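**Grurum adds Dillilari carpet tile and Liem low cabinet to its office refit range**

FEBRUARY. Grurum, a supplier of furniture and floor finishes for small and mid-size offices, has added two products to its refit range: Dillilari, a loop-pile carpet tile in mixed grays, and Liem, a low wooden cabinet for shared work areas. Both are available to order now. A wall shelf in the same wood finish as the cabinet will follow later in the year.

The products were specified together for the refit of the Anodus office, where 417 square meters of floor were re-covered in two phases. Work was carried out after 6 p.m. so that desks could stay in use during the day. The old broadloom was lifted, the subfloor was patched and leveled, and the tiles were laid on a tackifier that allows single tiles to be taken up and put back.

Dillilari is made in a striated pattern that alternates medium and light gray. The stripe is irregular, so a replacement tile does not need to be matched to its neighbors by batch. Seams remain visible when the tiles are laid with the stripe running in one direction. Clients who want a less marked seam can ask for a quarter-turn layout, which uses the same number of tiles and the same adhesive.

Each carton contains 19 tiles. Grurum recommends ordering one spare carton for any floor over 400 square meters and storing it flat, in the room where it will be used if possible. Tiles should be left in the room overnight before laying. Cutting is done from the back with a standard carpet knife.

Liem is a small freestanding cabinet in light, honey-toned wood with a flat top. It is intended for the everyday items that tend to collect on desks and window sills in an open office: cleaning cloths, cables, spare mugs, chargers. The top is left without a raised edge so that a basket or tray can stand on it and be lifted off from any side.
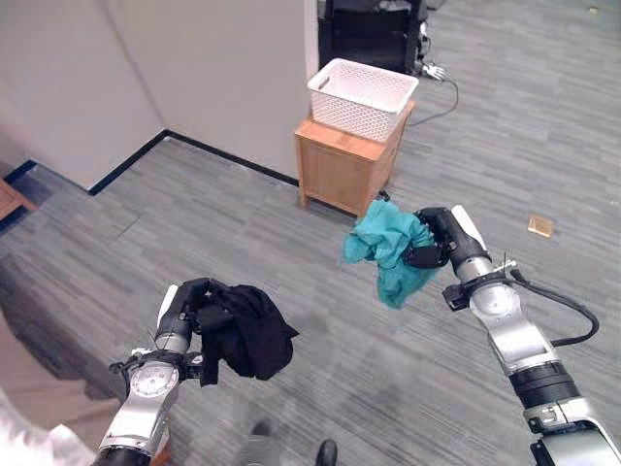
The cabinet is 900 millimeters wide in its largest version. It is delivered assembled and does not have to be fixed to the wall. On carpet tile it should be set down in position and not dragged, as dragging can lift the corner of a tile before the tackifier has fully set. Felt pads are supplied for hard floors and are not needed on Dillilari.

"Most of the questions we get after a refit concern upkeep," said Tudur James, product manager at Grurum. "People want to know what they can put on the carpet, what they can wipe the cabinet with, and how to change a tile that has had coffee on it. We have written the care sheet around those three questions."

The care sheet covers both products. For the carpet, it calls for vacuuming along the stripe and for blotting spills with a dry cloth before any cleaner is applied. Cloths used on the floor should be kept separate from those used on furniture; a dark cloth for one and a colored cloth for the other is sufficient. For the cabinet, a soft cloth wrung out in water is recommended, followed by a dry one. Solvent cleaners and abrasive pads will dull the finish and are not covered under the warranty.

A stained tile can be lifted by one person without tools by working a corner free and peeling toward the center. The tile may be rinsed, dried flat and put back in the same place. The tackifier does not need to be renewed unless the subfloor has been washed.

Dillilari is sold by the carton. Liem is sold singly, and orders for more than four cabinets are delivered in two loads unless the client has a loading dock. Sample tiles and wood finish samples are sent free of charge to offices, fitters and designers on request.

Layout drawings, the care sheet and the laying instructions can be requested from the Grurum trade desk, which is open from 8 a.m. to 5 p.m.

**Press contact:** Tudur James, Grurum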